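Skekutex two-arm kit, after two months in the back of the shop

I put off writing this up until I'd had enough evenings with the kit to be fair to it, because my first week was mostly swearing. If I'd posted a review then it would have been two stars and a lot of capital letters. I'm in a better mood now.

Quick background. I share a workshop in Sterkutstead with a handful of other people, most of them into furniture or bikes, and I've got one bay for whatever I'm obsessed with that year. This year it's a pair of small robot arms. I wanted two of them side by side, grippers on both, a little camera on each wrist, and I wanted to teach them boring kitchen stuff. The Skekutex kit was $1,158 shipped, which hurt, but pricing the parts separately got me to nearly the same place with a lot more boxes to lose.

Assembly took me three weekends. The printed manual is fine up to the shoulder joints and then it just sort of gives up — there's one drawing for the whole upper link and it shows the cable going somewhere the cable can't go. Kamran Amini has a build log for the same kit and I ended up working off his notes with the manual face down under my coffee. Get the wiring done before you bolt the bases to their plates! I did it the other way and had to take one arm right back off.

The hardware itself is better than I expected for the money. The joints feel solid, the white covers go on without a fight, and the grippers close square. I had one screw strip out of a whole bagful, and they put 20 spares in, so no complaints. The rail is my own addition (well, Partanen's, they sell aluminum extrusion cut to length) and I'd call it a must. The clamps that come with the kit are okay on a thick bench, but every time one arm moved fast the other one got a nudge, and you could see the wrist camera picture jiggle. With both bases on one long rail that's pretty much gone.

The box around it all is more of the same extrusion with panels on three sides. I papered mine with a roll of pink damask, urns and garlands and flowers, the works, and put down a gray marble-look floor. Ilze Lūse, who has the bay next to mine, says it looks like my great-aunt's bathroom. I love it. Papering around the posts was the fiddliest part of the whole project, and if I did it again I'd paper the panels flat on the bench and slide them in after.

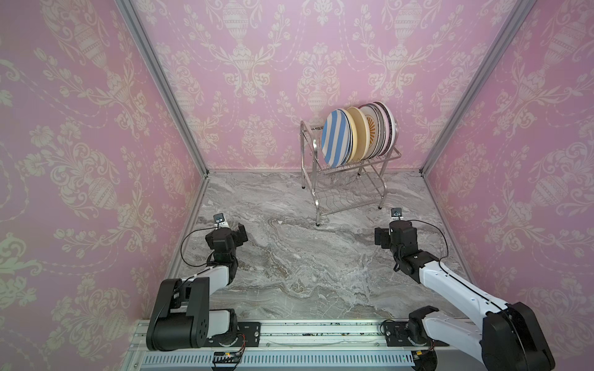 Software is where I'd knock off most of the points. The Skekutex app does calibration and basic moves, and calibration is great, a few minutes per arm and it remembers. Recording your own moves is clunky. You can't trim the start of a recording, so if you scratch your nose before you begin, the nose scratching pause is in there forever. I switched to Clokell for that part (Banafsheh Kordestani talked me into it over on the forum) and haven't gone back. It took a whole Tuesday evening to get both cameras showing up with the right names, and then it just worked.

So what can it do? Plates have been my main project, in and out of a dish rack. Picking a plate up by the rim goes well on my setup once the gripper lines up with it. Lining up is the hard bit. The cheap rack I bought has wires that give a little, so a plate doesn't always lean the way it did last time, and the arm goes in at yesterday's angle and clacks against the rim. Start with plates you don't care about. I've lost two. Using plates with different patterns has been handy too, if only so I can tell which one I was yelling about when I go back over the recordings.

Smaller gripes: the wrist camera cables are long, and you'll want to think about where the slack goes when the elbow folds. The slotted cable cover along the front of mine was an afterthought and I should have bought it on day one. The power supply fan has a whine that Ilze can hear through the partition. And the bases collect crud like you wouldn't believe, so keep a brush nearby.

Support has been good, if slow. I wrote to them about a sticky gripper and Oliwia Bednarek wrote back with a proper answer, asking me to back off one screw by a quarter turn. Fixed it in a minute, after four days of waiting.

Would I buy it again? Yep, with the rail in the same order. If you've never crimped a connector, borrow a friend who has. If you already own one good arm, I'd hold off and see what the next version of the app looks like before getting a second.

Four stars from me, and I'm taking the missing one out on that manual. I'll add to this once I've tried bowls.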